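Search manuals
Enter model or keyword

Section 4. Setting Up the Umow Pitching Machine for Batting Practice

This section covers placement, leveling, speed setting and the first test pitches. Read it through once before you move the machine onto the field. Assembly of the wheel head and legs is covered in the section before this one.

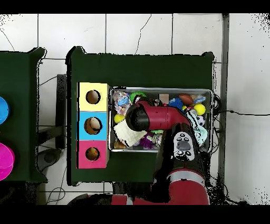
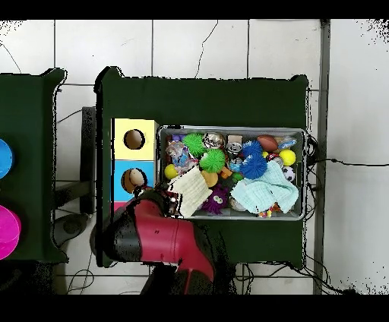
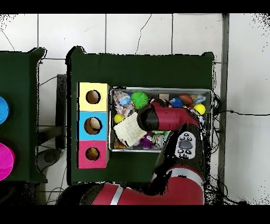
One coach wrote in after the January edition to say that the leveling steps should come before the speed steps, as her staff had set the dial first and then had to do it again on sloping ground. The order below has been changed to match.

Placing the machine

1. Set the machine on the pitching lane with the chute facing home plate. Use the pitching distance for your age group and rule book.
2. Open the legs fully until each lock pin clicks. Pull on each pin to check that it is seated.
3. Place the protective screen in front of the machine so that the ball exit lines up with the opening. The feeder must be able to stand fully behind the screen.
4. Run the power cord away from the batter's side and out of the base path. Do not connect it yet.

Note: On dirt, put the foot plates under the legs. On artificial turf, use the rubber caps and leave the plates in the bag.

Leveling

5. Loosen the collar on the rear leg and raise or lower it until the bubble sits between the lines.
6. Tighten the collar by hand, then give it a further half turn with the wrench.
7. Press down on the head with both hands. If the bubble moves, go back to step 5.

Caution: Do not level the machine with the wheel turning. A leg that slips can swing the head toward the feeder.

Setting the speed

8. Connect the power cord and switch the machine on. Let the wheel run with no ball until the sound is steady.
9. Turn the speed dial to 2 for the first pitches, whatever the level of the team.
10. Choose the ball type on the Skistent control box. Seamed and dimpled balls leave the wheel differently, and a mixed bucket will give uneven pitches on any setting.
11. Wait until the ready light stops blinking. Changing the dial starts the wait again.

Note: Older control boxes have no ready light. With these, wait for the sound to settle after each change.

Test pitches

12. Clear the plate area. No batter or catcher should be in position.
13. Hold up a ball so that anyone nearby can see it, then feed it into the chute with the seams across the wheel.
14. Feed four balls on the same setting. Watch where each one crosses the plate.
15. If all of them are high or low, adjust the tilt knob. If all of them are left or right, loosen the swivel lock, turn the head slightly and lock it again.
16. If they scatter, check the balls before you touch the machine. Wet or worn covers are the usual cause – the wheel cannot grip them evenly.
17. Raise the dial one mark at a time and repeat the test pitches after each change. Do not go above 5 with the standard wheel.

Warning: Batters must wear a helmet at all times when the machine is powered, including between rounds. Keep fingers, sleeves and drawstrings away from the chute.

Using the automatic feeder

The Soriano feeder clips to the top of the chute and is sold separately. Fit it only after the test pitches are complete. Set the delay switch to LONG for younger teams. The feeder does not stop when the batter steps out, so one adult must stay at the switch for the full session.

If the feeder jams, turn off the machine, wait for the wheel to stop and lift out the top ball. Do not push the ball through with a bat handle. Repeated jams on the same ball mean that it is out of round – remove it from the bucket.

Shutting down

18. Empty the feeder, turn the dial to zero and switch off.
19. Unplug the cord only when the wheel is fully still.
20. Wipe the wheel with a dry cloth. Solvents harden the surface and void the wheel warranty.

For wheel replacement, see the service section.

Contact the Wurkodcombe parts desk | © Umow. All rights reserved. Revised August 15, 2025 | Back to top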